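In defence of the ugly comfy chair

My sister rang me a while back to tell me she'd paid 700 dollars for a dining chair. One chair. She has six people in her house at dinner time, so I did the sum while she was still talking and had to go and put the kettle on.

"It's sculptural," she said.

I've sat in it now. It is sculptural. It's also about as kind to the human backside as a letterbox, and after twenty minutes I asked if I could have my tea on the back step instead. She was a bit hurt. I've been thinking about chairs ever since, and I've come round to a position I'm prepared to defend at length, which is that we've stopped asking furniture to be comfortable and we should start again.

Go into any furniture showroom. I did a lap of three of them in July, supposedly to look for a lamp. The first one, Hukley, had a colour scheme like the inside of an oyster, and every armchair in the place had a back that stopped just below my shoulder blades. I'm not a tall woman! Where is my head meant to go? I asked the young fella on the floor and he said the low back was "to keep the sightlines open". I've had a lounge room for thirty-odd years and it has never once occurred to me to worry about its sightlines. I worry about where I'm going to put my head.

The second place had a recliner hidden up the back behind the rugs, like something you had to ask for by name. I asked. It was heaven. It was also the colour of gravy, and the saleswoman kept apologising for it, and when I put the footrest up she looked over her shoulder. The third I won't go into, except to say that a stool is not a chair and charging 400 dollars for it doesn't make it one.

Now, I know the argument on the other side, because my friend Ginette Nguyen makes it to me every time we have lunch. Ginette reckons most of us live in smaller places than our parents did, and a great puffy armchair eats a small room alive. She's right about that. My nan's chair, the one I learned to read in, would've filled half of Ginette's flat, and you'd have had to climb over it to get to the fridge. Ginette also says that people sit differently now, that they're on the couch with a laptop or they're at a desk, and the chair you just sit in has had its day.

That second part I won't wear. People would sit in a chair and do nothing much if they had a chair worth doing it in. Give a person a hard little seat with a wire back and of course they'll get up and go and find a screen.

Nan's chair was a Després, which I only know because the label was still on the underside when we turned it over to get it out the door. I have no idea whether it was a good make or a cheap one. It was green, or had been. The arms were wide enough for a plate, and there was a dip in the seat cushion that was exactly Nan's and nobody else's, so that when you sat in it as a kid you slid to the middle and stayed there. She did the crossword in it, shelled peas in it, and fell asleep in it with the cricket on. When the fabric went she had it done again, and when that went she put a crochet rug over it and carried on.

That's the other thing I want to get off my chest -- reupholstering. It used to be perfectly ordinary. There was a man two streets over who did it in his garage, and half the neighbourhood's lounge suites went through there at one time or another. I got a quote last year on a wingback I'd picked up from the kerb and it came back at 1000 dollars, not counting the fabric. I don't begrudge the upholsterer a cent of it. It's slow, fiddly work and she'd have to pull out every one of those horrible little tacks. But when a new armchair can be had for 400 with free delivery, you can see why the kerb is where the old ones end up.

And the new one for that price won't be worth redoing when its time comes. I had one. It was a Bririer, in a very nice mustard, and the front rail let go inside two winters. I turned it over hoping to fix it and found mostly staples and optimism. My brother-in-law, who can mend anything, had a look, said "nah", and went back to his beer.

So what am I asking for? I'd like showrooms to let people sit for a proper while, with a book, without somebody hovering. I'd like chair backs to go up as far as heads. I'd like a bit of piping on an edge again, and some colour that isn't porridge, and arms you can rest a cup on if you're careful (I'm not always careful, and I'd like covers that come off as well). I'd like the magazines to print one picture, just one, of a chair somebody has clearly been sitting in.

Mostly I'd like people to quit saying sorry for the chair they love. You know the one. You steer visitors away from it, you've been told it doesn't go with anything, and you make a beeline for it the second they've gone home. Leave it where it is. Mine's got a cat-shaped dent and a biro mark down one side, and I wrote every word of this sitting in it.

I did offer my sister a cushion for hers, by the way. She said it would spoil the line. 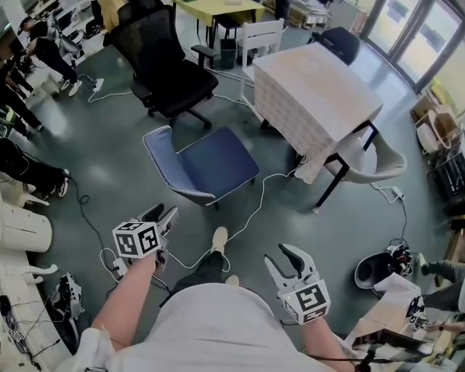

Blue armchair with light piping, and a mesh office chair behind it.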